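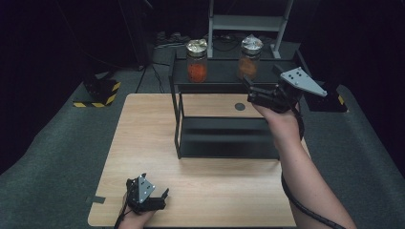 Betreff: Re: [Handgreifer] Gläser auf dem Regal – wie viel Abwechslung braucht ihr?

Von: Vibeke Baldursdóttir
An: Liste Handgreifer

Liebe Ayana, liebe Mitlesende,

vielen Dank für deine ausführliche Nachricht, über die ich mich sehr gefreut habe, auch wenn ich jetzt ein paar Tage gebraucht habe, um in Ruhe zu antworten. Bei uns in der Clandach-Gruppe ist der Dezember immer ein bisschen voll, und Bastian und ich teilen uns den Aufnahmeplatz derzeit mit den Leuten von Inlow. Ich zitiere dich stückweise, dann verliere ich hoffentlich nichts.

Ayana Sisay schrieb:
> Wir fangen gerade mit der Aufgabe »Glas vom Regal nehmen und auf
> den Tisch stellen« an und arbeiten wie ihr mit zwei Handgreifern.
> Stellt ihr das Regal jedes Mal neu auf, oder bleibt es stehen?

Es wandert, aber nur ein wenig. Am Anfang hatten wir es für eine ganze Sitzung stehen lassen, insgesamt 343 Durchgänge, und waren mächtig stolz auf unser Tempo. Beim Auswerten zeigte sich dann, dass das gelernte Modell sehr schön an die Stelle griff, an der das Regal immer gestanden hatte, und ziemlich ratlos war, sobald wir es eine Handbreit verschoben. Seitdem rücken wir es zwischen den Durchgängen ein kleines Stück und drehen es auch mal leicht. Der schwarze Punkt auf der Tischplatte ist unser Bezug dafür: Solange er irgendwo zwischen den Beinen zu sehen ist, gilt die Aufstellung. Njoroge wollte zuerst ein ganzes Raster aufkleben, und ich bin froh, dass wir ihm das ausgeredet haben (lieber Njoroge, du liest ja mit!).

> Und welche Gläser nehmt ihr? Immer dieselben, leer oder gefüllt?

Gefüllt, und immer zwei auf dem oberen Boden, mit Abstand dazwischen. Im Moment sind es ein Glas mit leuchtend rotorangem Inhalt und eines mit dunkel bernsteinbraunem, beide mit silbrigem Deckel. Die Deckel haben uns mehr beschäftigt als die Gläser selbst. Der linke ist glatt und glänzt, der rechte ist knittrig, und gerade solche Unterschiede möchten wir in den Beispielen haben. Bitte tauscht auch die Plätze, links und rechts, und zwar öfter, als es euch nötig vorkommt. Ich habe es anfangs ständig vergessen und führe jetzt eine Strichliste auf Papier.

> Was macht bei euch die linke Hand, wenn nur die rechte greift?

Ach, die linke Hand! Darüber haben Bastian und ich lange gestritten, sehr freundschaftlich natürlich. Wir haben uns darauf geeinigt, dass sie samt Greifer vorn nahe der Tischkante wartet, in einer Haltung, die man ohne Mühe durchhält. Wer sie in der Luft hält, wird müde, und dann zittert es in den Daten. Wer sie ganz vom Tisch nimmt, fängt den nächsten Durchgang jedes Mal anders an. Nach 17 Durchgängen machen wir Pause, legen beides ab und schütteln die Arme aus.

> Verwerft ihr missglückte Versuche?

Nur, wenn ein Kabel hängen bleibt oder jemand mittendrin angesprochen wird. Einen zweiten Anlauf am Deckel behalten wir, und zwar gern – das Modell soll ruhig sehen, wie man sich korrigiert. Das Kabel des rechten Greifers führen wir innen am Unterarm entlang nach unten, damit kommt man dem Regal am wenigsten ins Gehege. Und geht langsam heran, besonders beim rechten Glas! Mit der Metallplatte am Greifer ist man schneller am Regal, als man denkt.

Falls du magst, schicke ich dir unser Sitzungsblatt, es sind zwei Seiten und Bastians Handschrift ist lesbar. Ragnheiður Damgaard hat außerdem eine Fassung für den unteren Boden angefangen, bei der man von vorn zwischen den Rahmenrohren hindurchgreifen muss. Davon haben wir noch zu wenig, um etwas Kluges zu sagen, und wenn ihr dort früher seid als wir, erzählt bitte davon.

Ganz herzliche Grüße, auch von Bastian
Vibeke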